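Ketia Solid Shampoo and Body Bar, 90 g
Sold by Unelbridge Dry Goods – bath shelf 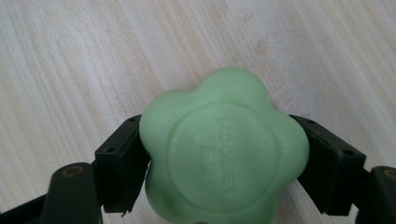 We stock eleven kinds of soap and we are suspicious of most of them, so let's get the awkward part over with. Solid shampoo has a bad name and has earned a good deal of it. Plenty of what gets sold under that label is ordinary soap with a nicer wrapper and a higher price. Ordinary soap on hair, in hard water, leaves a waxy film that people are then told is their hair "adjusting". We have never seen a convincing account of what it is adjusting to.

The Ketia bar is made with a mild cleansing base in place of traditional soap, and that is the only reason we agreed to try it. Thiele, who supply it to us, sent a sample box with a leaflet promising shine, volume, calm and a better night's sleep. We have left the leaflet out of the parcels.

What it does
It washes hair and it washes skin. On short to medium hair it lathers quickly and rinses out without much fuss. On long or thick hair you will need to work at it, and you may still want a conditioner on the ends. The maker says you won't. Two of us in the shop disagree with the maker.

What we doubt
The claim that one bar replaces three bottles. It might, if your bottles are small and you are careful. In our own bathrooms a bar lasted around 22 hair washes, and fewer once somebody started using it on their feet. Left sitting in a puddle it will last nowhere near that long.

The word "natural", which appears on the maker's material more often than we would like. It has no fixed meaning on a bath product and we don't use it as a category on this site. Read the ingredients list on the carton and decide for yourself.

The scent is sold as "morning garden". It smells of mint and something a bit like cut cucumber, fairly strong when new and faint by the second week. If you dislike perfumed products, buy the unscented version. It is listed separately and costs the same.

Sensitive skin
We are a shop and can't tell you what your skin will put up with. The bar contains fragrance and coconut-based cleansers, and both bother some people. Try it on the inside of your arm before you put it on your scalp. Please don't buy it as a treatment for anything. We had a run of messages in May asking whether it helps with dandruff. We have no evidence that it does and the maker, when pressed, didn't have any either.

How to use it
Wet your hair properly, more than you think you need to. Rub the bar between your hands and use the lather, or draw it along the hair a few times from root to end. Don't scrub it in circles unless you enjoy knots. Rinse for longer than you would with a liquid. For the body, use it as you would any bar.

Keeping it
Stand it on something that drains. The Skultero slatted dish fits it and is a decent dish, though we think it is overpriced and an upturned jar lid with holes in it does much the same job. Don't shut the bar in a tin while it is wet. For travel, let it dry overnight first or wrap it in a flannel.

Weight and wrapping
90 g when packed. Bars lose a little weight as they dry out in storage, so yours may come up slightly under on a kitchen scale. It comes in a plain card carton with no plastic window. The carton can go in with your paper recycling.

Multipacks
Single bars or packs of 2. There is also a trade box for guest houses, sold by weight at 900 g, which works out at ten bars. We'd suggest buying one single bar first. The trade box can't be returned once opened, and it is a lot of mint to be stuck with.

Delivery and returns
Orders placed before noon usually leave Unelbridge the same afternoon. Unopened bars can come back to us within the normal returns period. Opened ones can't, for reasons of hygiene, unless there is a fault with them. A bar that has snapped in the post counts as a fault – send us a photo and we will replace it. Small chips and a light dusting on the surface don't count, and neither does a change of heart about cucumber.

Also on this shelf
Ketia unscented bar, 90 g
Skultero slatted dish
Cotton flannel, undyed
Thiele nail brush (currently out of stock, and we are not sure it is coming back)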